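Workshop Tips: Comparing Hand-Held Grippers on Soft Trash

Rigid blocks tell you very little about a gripper. Empty food packaging is a better test piece: it is thin, it slides, and it changes shape every time you squeeze it. The notes below cover hand-held units with two jaws and replaceable pads.

Before you start

Check the pivots. Open and close the jaws by hand with the power off and feel for side play. If one arm lags, tighten that side before swapping pads, or you will blame the pads for it.

Wipe the pads with a damp cloth and let them dry. Oil from snack wrappers builds up quickly and lowers grip.

Set the same closing force on every unit. The Grevov controller uses a 0 to 365 scale and the Vik uses percent, so match them with a kitchen scale between the jaws. The dial numbers do not correspond.

Picking up

Pinch a fold, not a flat face. Two or more layers give the pads something to press against.

Keep the jaws level with each other. When one pad touches first, the wrapper rolls away from it.

Go in slowly. A fast close blows light film sideways.

Letting go

Hold the package over the middle of the bin and open the jaws fully. A half-open jaw often keeps hold of a corner. Static is worse in dry rooms, and my February runs had 34 wrappers hang on a pad out of 164 drops. Use a bin with a wide mouth and do not let it fill past the rim.

Camera

Mount it behind the jaws, looking forward, so both pads and the bin stay in view. Lock the exposure. White packaging near a window will otherwise darken everything else.

Log the unit, pad, force setting and result for every attempt. A paper sheet is fine.

Salma Metwally

Related tips
Cleaning Silicone Pads
Dristwood Clamp Stand: Setup Notes
Which Cable Ties Hold Up
Wastness Battery Packs Compared

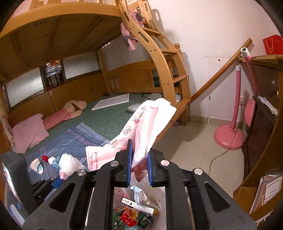 Plastic package pinched between blue pads, over the bin.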